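Vekia Audio Guide – Estate Grounds Tour
Section 4: Getting the handset ready

Read before you leave the gatehouse. Signal is poor past the boathouse.

1. Hold the side key till the light goes green. Let go.

2. Pick language, then pick house or grounds. Grounds tour is the longer one – 115 stops, main lawn to the old ice house.

3. Enter the stop number from the post. Press play. Wrong stop? Press back, enter it agian.

Note: stops in the Tsikata wing are off while the ballroom ceiling gets fixed. Handset will just skip them.

4. Volume on the right. Keep it low in the library and chapel.

Caution: do not take the handset on the launch. No lanyard, no boat.

5. Error 503 means the map didn't load. Walk back to the terrace, wait for the tone, try again. Still nothing, ask for Usa Thaweesak at the desk. 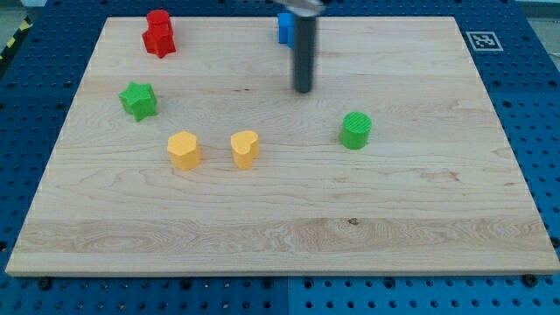

Returning the handset

6. Drop it in the Nelta rack by the gift shop, screen facing in. Rack closes at 5 pm, later in June.

7. Headphones go in the seperate bin. Keep your ticket – deposit comes back at the desk.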